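Writing Instructions People Will Follow
Handout 4: Warnings, and where to put them

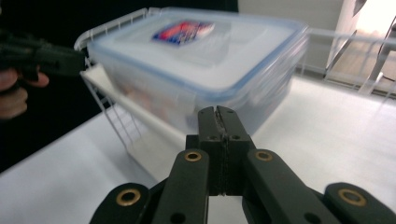

Page last changed: February, by O. Herrera

Last time we rewrote the Pumel kettle leaflet, and most of you cut it down to 90 words. Two of you made it longer. See me.

Today's subject is the warning. A warning has one job, which is to reach the reader before the accident does. You would be surprised how many arrive second. The old Brukwood bookcase sheet asks you to tighten all 18 screws, then adds on the next line that the back panel must go in first. I own that bookcase. It has no back panel.

Placement
Put the warning directly before the step it belongs to. If it applies to the whole job, put it at the start and repeat it where the danger is. Repeating yourself is bad manners at dinner and good practice in a manual.

Wording
Begin with the verb. "Unplug the heater" beats "It is recommended that the heater be unplugged," a sentence in which no one has to get out of the chair. Then name what will happen, in plain terms. "May result in discomfort" covers everything from a tight shoe to losing a thumb.

Quantity
Mounir El Sherbiny's draft for the Brutorcombe pressure cooker had a warning on nearly every line, including one against reading the manual while cooking. By the second page his test reader, Josefina Villalba, was skipping anything in bold. She also skipped the one about the steam valve. Save the bold for things that burn, cut, fall or explode. Scratched paint gets a note — a small one.

Signal words
Danger, Warning and Caution go in that order, worst first. "Important" means the writer couldn't decide.

For next class
Find a set of instructions at home and mark each warning that comes too late. Rewrite one page in 200 words or fewer and bring both versions. Hussam and Damián, please pick different appliances this time.

Readings are in the course folder, under Readings.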